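The Walk-Around Before the Gates Open: Our Checklist for the Pommont Lantern and Music Weekend
5 min read
Last updated: November

I have been walking the Pommont grounds before opening for a good many seasons now, and people keep asking me for my list, so I finally sat down and typed it up with the remarks I usually scribble in the margins. It was written for a small outdoor festival on a sloping field, so please bend it to fit your own place (and do write in if I've left something out!).

ENTRANCES AND PATHS
[ ] Main gate opens fully and stays open by itself.
Comment: The left side likes to swing back in the wind. We hook it to the post.
[ ] Both emergency exits unlocked and clear of parked vans.
Comment: Walk all the way to each one. I once ticked the Penner Lane exit from across the field and had to go back and untick it, with a bread delivery sitting squarely in front of it.
[ ] Cable covers flat, with no raised corners.
[ ] Path lights working as far as the overflow parking.
Comment: Check these at dusk. At noon everything looks wonderfully well lit.

MAIN STAGE
[ ] Stage deck locked together, steps and handrails firm.
Comment: Give the rail a proper shove, the way a tired drummer would at the end of the night.
[ ] Roof signed off by the rigging crew, with the wind limit posted at the sound desk.
[ ] Ballast weights in place on every leg.
[ ] Crowd barrier pinned at each joint.
Comment: OK this year, apart from two loose pins near the Tarano dance tent, replaced the same morning.

FOOD ROW
[ ] Fire extinguisher at each stall, in date and within reach.
[ ] Gas bottles upright, strapped, and on the outside of the tent wall.
Comment: Butar, our dumpling people, have a lovely little fenced corner for theirs, and I wish everyone would copy it.
[ ] Hand-washing station filled, with soap.

LANTERN FIELD
[ ] Battery candles only.
[ ] Hanging lines high enough for a child on somebody's shoulders.
[ ] Capacity sign up at the field entrance.
Comment: Ours says 526, and the stewards at the rope need to know that number too.

FIRST AID AND LOST CHILDREN
[ ] Tent staffed before the first visitor comes in.
[ ] Radios charged and tested from the far end of the field.
Comment: Reception dips behind the beer tent, so test there as well.
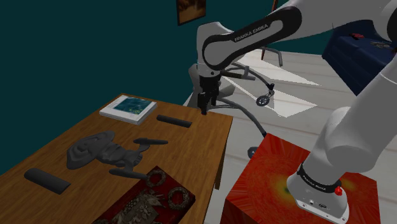

Wendelin Hubmann: We use something very close to this for our harvest fair, and I would add the portable toilets. Ours were level when they arrived and leaning after one night of rain, so now we look at them again every morning.

Marginwalker: Do you do the whole round again on the second day, or only the parts that get knocked about?

Reply from the author: The whole thing, I'm afraid, though it goes faster once you know where everything is. And thank you for the toilets, Wendelin, they're going on the list tonight!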